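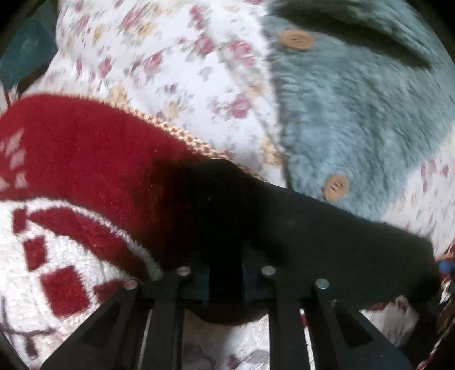

Stop folding the blankets

I grew up in a house where every blanket was folded in thirds, then in half, and set on a shelf with the fold facing out. My mother did it, her mother did it, and for most of my adult life I did it too. I quit last December, and I think most people with a normal house and a normal amount of patience should quit as well.

My case is a narrow one. Shirts wrinkle, so fold them or hang them. Sheets take up half the space when they're folded, and you want to find the fitted one without unrolling three others. Throws, fleece, knitted blankets and old sweaters kept for cold mornings are different. They don't hold a crease anyone would notice. They get pulled out every evening and put back every night, and the folding lasts until the next person is cold.

In our house in Piltville that was 7 in the evening, most days from October on. By bedtime everything was on the floor or over the arm of the couch, and I was the one folding. I once timed a full round, including picking off the cat hair, and it came out long enough to make a sandwich and eat it. I was doing that for a stack that would look good until supper.

What we have now is one big bin by the couch. Soft things go in it. You put your hand in and pull out whatever you get hold of. My daughter, who never folded a blanket in her life without being told twice, puts hers away every night, and so does her father.

My friend Oanh Mạc disagrees with all of this. She says a pile hides things, and she has a point. Last winter she found a wool scarf at the bottom of her sister's blanket chest with moth holes in it, and it had probably been down there since spring. Wool at the bottom of a heap doesn't get air. So I do empty the bin once a month, shake everything out and wash what needs it. That's a fair price, and it's still less work than folding every night.

She also says a pile looks bad. I don't have much of an answer to that except that it's a living room. The home store Nallell sells a ladder for draping throws on, priced at 70 dollars, and it does look nice in the window. I don't know who in a real family would put a blanket back on the third rung at ten at night.

Ghizlane Mansour, who lives across the street and has four boys, went further than I did. She has a bin in every bedroom and won't own a blanket that can't be thrown in one. I wouldn't go that far. We have a quilt from my grandmother that stays folded in the closet, with tissue in the folds, and I refold it along different lines every few months so it doesn't wear through.

The rest can go in the bin. If company is coming, put the lid on.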